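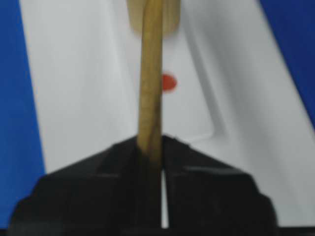 *The gripper closed on a wooden stick, seen from the wrist camera.*

# How to move a hand-loading job to the robot, together with the people who did it

I wrote this page for the shift leads in our plant in Vudau, and later Lenka Vrabec asked me to make it readable also for the sister plant. We make wooden kitchen and craft parts. In the last year we moved the loading of turned parts from the hand table to a robot cell. The technical side is described in the manual of the cell. Here I describe the other side: what to do with the work, the shifts and the people, and in which order.

You will need one experienced loader, one person from maintenance, and a free table next to the cell. Plan two weeks in which the output may be lower. If your planning department cannot accept this, please wait with the start.

## 1. Watch the job before you change it

Sit beside the hand table for one full shift. Write down everything the loader does with the part, also the movements which look like nothing. When I sat with Kristýna Vávra, I saw that she rolls each stick a little between her fingers before she puts it down. I asked her why. She was feeling for rough spots and for a bend. In the work instruction there was only "place part in tray".

This hidden checking is the most important thing you will find. The robot will grip a bent stick and put it down like any other. You must decide now who will do the checking in the future, and put it in that person's instruction.

Ask also about these points:

- what the loader does when a part falls
- which parts she puts aside, and where
- when she talks with the machine operator, and about what
- which part of the job hurts after some hours (for us it was the wrist and the neck)

## 2. Tell people early, and tell them the same thing

We made a mistake here. The operators of the morning shift heard about the cell from the electrician, and the afternoon shift heard about it from the morning shift. In two days there was a story that the hand table would be closed by November. It was never planned.

Hold the meeting before any equipment arrives. Say clearly:

1. Which task is moving to the robot.
2. Who is working on this task today, and what they will do after.
3. If the pay class changes. If you don't know it yet, say that you don't know it yet, and say when you will.

Put the same text on the board at the entrance. Vojtěch Jelínek translated ours for the colleagues who read better in another language, and I recommend to do this also.

## 3. Let the loader teach the grip

The supplier, Proketo, came with a grip position already prepared. It worked well with their sample parts. With our own parts the stick turned between the fingers, mostly with the thinner pieces.

Do the teaching with the loader standing at the cell:

1. Put the cell in slow mode. Only a trained person holds the enabling switch.
2. Let the robot close on a part and stop.
3. Open the camera picture on the panel, and look where the stick goes in between the two fingers. It should stand in the middle, at the seam.
4. Ask the loader: would you hold it here? Write down the answer, even if you cannot follow it today.
5. Change one value only, then repeat.

Don't be worried if the camera picture is soft. So close to the fingers ours is always a little blurred, and for judging the grip it is good enough. For surface faults it is useless – do not let anybody promise you something else.

Kristýna moved our grip point closer to the thick end. I would have moved it the other way.

## 4. Run both ways side by side

Keep the hand table open during the first two weeks. Give the cell one product only, and give it the easy one. We started with batches of 100 and went to 1000 only after the afternoon shift agreed.

During this time do not compare the robot and the people on the same board. We had such a board for three days. The loaders began to skip breaks, and Vojtěch Machala took it down, for which I thank him.

## 5. Write the new job before the old one ends

The person who loaded by hand becomes the cell attendant. This sounds nice but it can be a very empty job if you do not fill it. In our first version the attendant was waiting for a red lamp. After one week we had complaints about tiredness, more than with the hand loading.

Our second version is in use now. The attendant:

- checks the parts by hand before they go into the infeed, with the time planned for it
- may stop the cell without asking the shift lead
- clears simple jams by the written procedure, with the cell stopped and the key removed
- writes every stop in the notebook, in own words
- changes place with the sanding station at the middle of the shift

The change of place is the point which people liked most. It costs some training. Plan 16 hours for a new attendant and 18 if the person did not work with turned parts before. The hours must be in the shift plan, otherwise they will be taken from somebody's lunch.

## 6. Read the notebook every week

The cell has its own error log, and it is correct, but it says only "part lost" or "grip not confirmed". The notebook says "again the damp sticks from Michalík, they slip". With this sentence we could talk to the supplier. From the log alone we would still be changing the grip force.

Sit with the attendants for half an hour and go through the entries. For each one write who will do something and until when. If an entry is not solved, it stays open on the list and is read aloud again the next week. After some time this becomes uncomfortable for the managers, including me.

## Questions I was asked

**Can one attendant look after two cells?** Maybe later. We tried it on one night shift and the hand checking was the first thing that was left out.

**What if the loader does not want the new job?** Ask early, and have another place ready. One colleague went to packing and is content there.

**Does the cell make the shift faster?** On long batches, yes. On short ones the hand table is still quicker, and we kept it for them.

The forms for steps 1 and 5 are in the Clovard folder, under "Loading". Please write to me if something in my text is not clear, or if you do a step in another order and it goes better.

Jörg Ruppert
Last change: Sun 14 September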